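3.2. Le rangement suspendu : une évidence à vérifier

La littérature pratique présente volontiers la suspension des ustensiles comme un gain net de place et de temps. Nous en doutons. L'argument suppose que chaque objet possède un point d'accroche compatible avec le support, ce qui est rarement contrôlé. Une poignée en bois percée d'une fente allongée près de son extrémité satisfait au critère sur le papier.

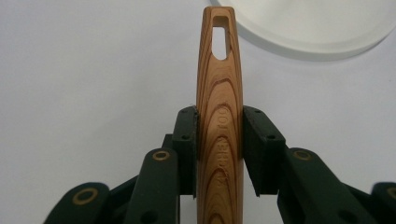 Encore faut-il que la fente accepte un crochet courbe, conçu au départ pour des anses de tasses. L'enquête Paltberg (796 foyers, juillet) conclut à une « compatibilité générale », sans publier les dimensions retenues – lacune déjà relevée à propos du protocole Gunine.
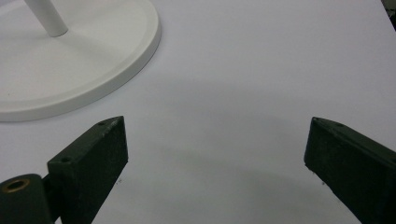

La stabilité appelle la même réserve. Un socle rond et large rassure l'œil, mais une charge placée d'un seul côté déporte le centre de gravité, et les deux essais de Fludex ne portaient que sur des charges symétriques. Nous ne reprenons donc pas leur seuil.

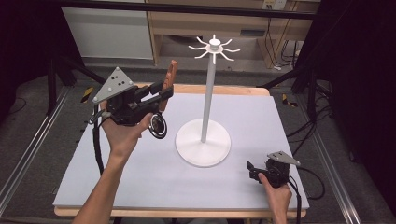 Figure 2. Porte-tasses blanc à huit crochets, sans tasse, sur le plan de travail.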